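Lulenton Snack Tray, Green

A box lid with ambitions. The Lulenton is a rectangular tray with bright green outer walls and a white interior, meant for the household that owns plenty of crisps and nowhere sensible to put them. Fill it, carry it to the sofa, and pretend to be the sort of person who decants.

The sides are high enough to stop a packet sliding out when you tip the tray on the way through a doorway, and low enough that everyone can see who took the last good one. It also goes upside down over the matching Lulenton base — sold separately, naturally — if you would like your biscuits to have a roof.

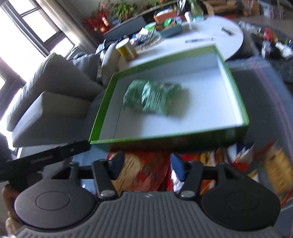 Photo: Vistgate Home

The green and white striped packet is not included, and neither is the rest of the heap. We mention it as customers do ask.

Sorting a snack pile takes less time than you'd fear. Crinkly things go in the tray, tins and canisters stay on the table, and anything already open gets eaten on the spot. A single tray holds 12 small packets lying flat, or 9 if you buy the puffed-up kind that are mostly air.

Wipe clean with a damp cloth. Please keep it out of the dishwasher, which it enters as a rectangle and leaves as something else.

Colours: green with white interior
Sold: singly or in a pack of 6
Stacks with: Lulenton base, Minami shallow tray
Does not stack with: Zuvuneck baskets, whatever the old catalogue said
Delivery: from the Vistgate warehouse, next run in March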